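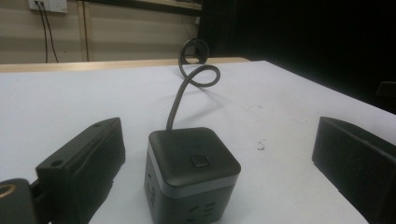 Cube power strip, gray band, power button on top. Desk cable notes, thread.

1/ This one replaces a flat Tindon bar that took up 7 inches of desk edge. Outlets are on the sides, so bulky adapters stop fighting for the same row.

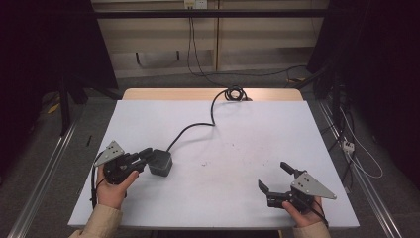
2/ Cord is the weak point. It ships tightly wound and keeps the set. Lay it out on a flat surface and leave it overnight before routing. Do not pull the bends straight by hand. 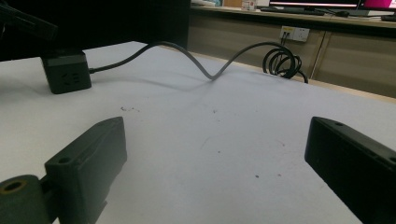

3/ Spare length goes at the back of the desk in wide loops, one Vurico strap, left slack. Tight coils under load hold heat. My rule is to stay under 80 percent of the rating on the label.

4/ Measured draw with both monitors and the Seok dock running: 624 W. Fine for this circuit.

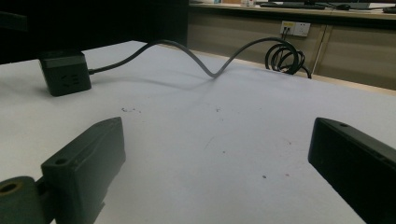
5/ Next is a Pesen clamp at the rear edge so the cord stops dragging the cube. Will post the part number.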